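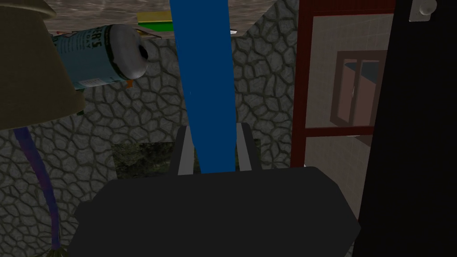 4.3 手里有东西的时候,安全监控在看什么

这一节讲我们这套系统里最让我脸红的一个故障:安全距离监控把夹爪算得清清楚楚,夹爪里的东西却一点也没算进去。先说一下监控本身。Pralleo控制栈里有一个独立线程,每个控制周期都拿机械臂各连杆的碰撞外形去和场景里的物体比最近距离,小于阈值就减速,再小就停。这段代码我们用了很久,空手的时候表现好得很,所以谁也没怀疑过它。可是手里一拿东西,情况就全变了。拿腕部视角来说,两根手指中间夹着的那根亮蓝色长条一直往前伸,伸到画面上沿之外都还没完,从这个视角里连它的末端在哪儿都看不到。而监控线程认定的"机器人最前端",仍然是那两根短短的指尖。指尖以外的这一长截,在它眼里就是空气。

我得交代一下这个故障是怎么露出来的,过程不太光彩。三月里我在Danow仿真器上跑持物移动的回归测试,目标是看新的轨迹平滑模块有没有把末端速度压下来。速度曲线很漂亮,监控日志也一片安静,我差点就把结果贴进正文了。后来Brahim Hajji在翻接触记录的时候跑来问我:为什么同一时刻接触求解器里有一个不小的冲量,监控却说最近距离还绰绰有余?我的第一反应是他把两份日志的时间戳对错了(这种事我自己干过不止一次)。我们对着时间戳核了一个下午,没有错。两个模块看着同一个世界,给出了两个答案。

接下来就是老老实实地查。我们在Josau厨房场景里重新跑了20个持物回合,任务都是拿着一件细长的物体从岛台附近经过,轨迹由同一个规划器给出,随机种子逐个记录。为了不让规划器替监控"打掩护",我把规划阶段的避障余量关掉了,只留监控这一道防线。这么设置当然比平时苛刻,但监控存在的意义本来就是给上游兜底,上游出错的时候它得顶得住。

结果是这样的。20个回合里有16个回合,持物部分进入了停止阈值以内,监控没有任何反应。这16个回合当中,有9个最后发生了实际接触。剩下的4个回合里,有2个监控正常触发,我当时还松了口气,心想总算有对的,仔细一看,那是手腕自己也凑得太近了,跟拿着的东西毫无关系。另外2个回合则是轨迹本来就绕得远,什么也没靠近。换句话说,凡是该由持物外形来触发的情况,它一次都没触发过。 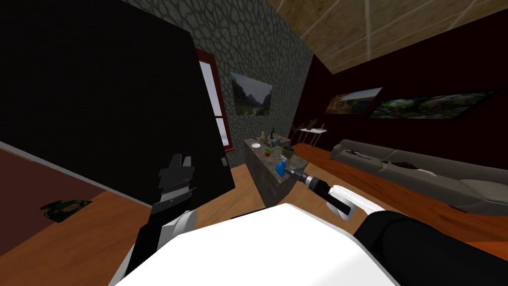 图3 Josau场景中的持物姿态。右夹爪握持电动工具,批头斜向前方的岛台;左夹爪张开。

图3这种姿态特别能说明问题。工具前端就在岛台近侧的台角前面,离台面上那只亮蓝色的瓶子只有一小段距离,手腕却还缩在后面。要是按指尖来算,余量看着挺宽裕;按批头来算,这点余量就得大打折扣。更麻烦的是,工具在手里是斜着的,手腕只要转一个小角度,批头扫过的弧线就比指尖扫过的长出一截。我们的减速逻辑偏偏又是按指尖线速度写的,于是距离估错一次,速度又估错一次,两个错误还朝着同一个方向叠加。写这段逻辑的人是我,所以我就不往别人身上推了。

那么,根子在哪里?我们最初猜是碰撞外形没有加载,查下来加载是正常的,物体放在台面上的时候,监控能看到它,距离也算得对。问题出在"抓起来"的那一瞬间。Pralleo在确认抓取成功之后,会把被抓物体从环境物体列表里移走,这一步是必要的,要不然手指一碰到物体监控就会报警,机器人什么也拿不起来。按照设计,移走以后应当马上把同一个外形挂到腕部坐标系下面,作为机器人的一部分继续参与计算。移走的那半步写了,挂上去的那半步也写了,可是挂上去用的是规划器的场景副本,监控线程读的是它自己的副本。规划器知道手里有东西,监控不知道。两份副本之间有同步,但是同步只在物体位姿变化时触发,父坐标系变了不算"位姿变化"。就这么一个判断条件,害我们白忙了好一阵子!

这也解释了为什么平时看不出来。规划器那份副本是对的,它规划出来的轨迹自然会给手里的东西留出空间,监控就算瞎了也没有机会出丑。只有在上游的余量被关掉,或者执行时偏离了规划轨迹,这个洞才会露出来。我后来翻了以前几轮测试的存档,平滑模块上线之前,执行误差一直很小,所以日志干干净净。新模块为了压速度,在拐弯的地方允许轨迹往内侧切一点,这一点刚好够把持物的前端送到不该去的地方。说起来还得谢谢它,虽然我当时正打算在正文里夸它的是另一件事。

修复分了两步。第一步很直接,让父坐标系的变更也触发同步,并且同步完成之前不允许手臂离开抓取点。第二步花的时间多得多:我们不想再完全依赖同步这件事了。监控线程现在会自己读夹爪开度和指尖受力,如果夹爪判断为持物,而监控自己的副本里腕部下面什么也没有,就直接进入限速状态,同时在腕部前方临时挂一个保守的包络体。包络体的形状照搬Alaoui规则,这是我们组内部的叫法,就是沿着手指方向拉出一个圆柱,长度取当前任务物体库里最长的那一件。Brahim一开始嫌它太粗暴,说拿个小水果也要当成拿着长杆来走,机器人会慢得让人打瞌睡。他说得没错,确实慢。不过这个状态只该在出错的时候出现,出错时慢一点,我可以接受。

用同样的种子把那20个回合重跑一遍,原来漏报的16个回合全部触发了停止,没有再出现接触。原先因为手腕太近而触发的那2个回合,触发时刻提前了,这回是持物外形先到的阈值。绕远的2个回合照旧平安通过,没有误报。我们又故意把同步断开再跑,保守包络体如期接手,代价是有几条原本安全的轨迹也被拦了下来,尤其是从岛台和沙发之间穿过的那些,圆柱一挂上去就显得处处都窄。这部分误拦我们没有再去调,留在附录的日志里,感兴趣的读者可以自己看。

有几件事我还没有把握,也一并写在这里。首先,上面所有的结果都来自仿真,Danow里的物体外形是精确已知的,真机上拿到的外形来自感知,前端看不见的时候,长度只能估。前面说的那个腕部视角就是很现实的麻烦:夹着的东西伸出了视野,单靠这一路图像根本量不出它有多长,必须由别的视角来补,或者由物体库来补。其次,我们假设物体被夹住以后和手腕之间没有相对运动。细长的东西在指间打滑、转动是常有的事,一旦转了,挂在腕部下面的外形就是过时的,而监控还会信心十足地照着它算。我试过给外形加一圈膨胀,膨胀小了盖不住转动,膨胀大了又退回到保守圆柱那一套,暂时没有找到舒服的中间值。最后,双臂的情况我们只测了一只手持物、另一只手空着。两只手都拿着东西时,持物外形之间也要互相检查,代码里接口留了,测试还没有写。

对于想在自己系统里排查同类问题的同行,我的建议很朴素:别只看监控有没有报警,把监控算出来的最近距离和接触求解器的输出画在同一张图上,从抓取前一直画到放下之后。我们的曲线在抓取完成的那一刻有一个明显的向上跳变,最近距离一下子变大了,好像机器人拿起东西以后反倒变短了一样。这个跳变在每一份旧日志里都有,我看过它很多次,每次都当成是滤波器重置。现在回归测试里加了一条检查,抓取前后最近距离若出现向上的突变就判为失败,需要人工确认后才能放行。相关脚本和全部种子随Pralleo的测试目录一起提供,复现时请把规划阶段的避障余量设为零,否则大概率什么也看不到。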